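Covering the dining table for the winter — sheet, oilcloth or nothing?

Posted 18 Jul 2026 by Mossy_Kettle

Evening all. I know it is the middle of summer and I ought to be thinking about runner beans, but we are moving the dining table into the back room before October and I would like to get the question of covering it settled while I still have the energy. It is a pale wood thing with rounded corners, bought from Idness when we first came to Drilholm, and I have spent years fussing over it like a baby. Mats, coasters, mats under the coasters. My sister says visitors are frightened to put a cup down, and I think she has a point.

So what do you all do? I have tried plain cotton sheets folded in half (lovely and soft, but they creep), a wipe-down cloth from the market at Kasley (smelt of tyres for a month) and one of those felt pads you cut to size, which I cut to the wrong size. I do a lot of sorting and mending at the table as well as eating at it, so it has to put up with more than gravy. 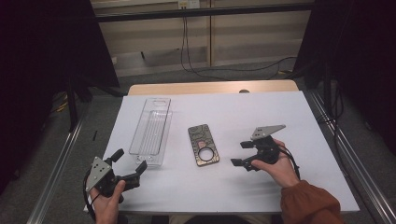 Pale sheet over the table, with a strip of wood left showing at the back.

I do like leaving a bit of the wood on show, but my mother would have said it looked half dressed. Any thoughts welcome, and please be kind!

—

pinchbeck40
Oh, I love this sort of question. We have had a sheet on ours since the children were small and I wouldn't go back. The trick with the creeping is to put something a bit grippy underneath — we use the net stuff that goes under rugs, cut a hand's width smaller than the cloth all the way round so it doesn't peep out. Wash the sheet on a cool wash, don't use softener (it makes it slide about even more) and put it back on while it's still the tiniest bit damp. It dries flat and you never have to iron it. I haven't ironed a table sheet in years and I feel no shame at all.

—

Harbour_Wren
I'm going to be the awkward one, sorry. Putting a sheet back damp on bare wood is how you get a cloudy bloom in the finish, and then you're on here asking how to get rid of it. I did precisely that to my gran's table and it took a whole weekend with wax and a soft cloth before it looked right, and even now I can find the patch if the light is low. Let it dry fully on the line, please. If it's creased, it's creased.

I'd also say take the cover off altogether once a week and let the wood breathe. Pale woods change colour with daylight, and if you always leave the same strip bare you'll end up with a stripe. Ask me how I know.

—

pinchbeck40
Fair enough about the damp, though ours has a hard varnish on it and you could probably sail it to Norway. I should have said that. Mossy, if yours is oiled, listen to Wren and not me.

—

Mossy_Kettle
It's oiled, I'm fairly sure, or it was when we got it. Thank you for saving me, Wren. The stripe business has given me a bit of a turn. I went straight in and lifted the cloth and I can't see a difference, but I was looking in the evening with the lamp on, so I shall try again in the morning with my good glasses.

—

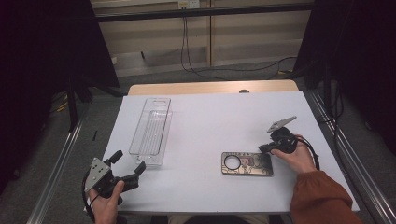 tallow_and_twine
Long-standing member, Tables & Textiles board

I've been reading along with my tea and I want to put in a word for heavier cloth. Everybody starts with bed linen because it's in the cupboard, and it's fine, but a proper table weight makes such a difference to how a thing sits. I bought a length of Suwannarat canvas from the remnants bin and it hangs straight, never creeps and has softened beautifully with washing. You don't have to cover every inch either. If there's a cable hole in the top, as there is on so many tables now, I'd stop the cloth short of it or you'll forever be fishing for a lead underneath.

On pale cloth, I'd go for white every time. People worry about stains, but white is the one colour you can soak without fretting. And white hardly ever looks white indoors anyway! Mine goes a sort of lilac grey on dull afternoons and I've grown very fond of it.

—

Harbour_Wren
Canvas is lovely until you have to get it dry in November. I had one and it hung over the bath for three days. I'll stick with cotton.

—

tallow_and_twine
Three days! Was it sailcloth? Mine is dry overnight on the airer, but I'll grant you the kitchen is warm.

—

Mossy_Kettle
Well, this has been a tonic. I think I'll try the grippy net with the cotton first, bone dry, and move it back and forth so the strip isn't always in the same place. Then canvas if I'm still cross with it by October. Does anyone know whether the rug net leaves marks on oil? It's the one thing I'm still dithering over.

—

pinchbeck40
Some of the rubbery ones can stick, so I'd test a corner for a week or two first. The felty kind is gentler but it costs more.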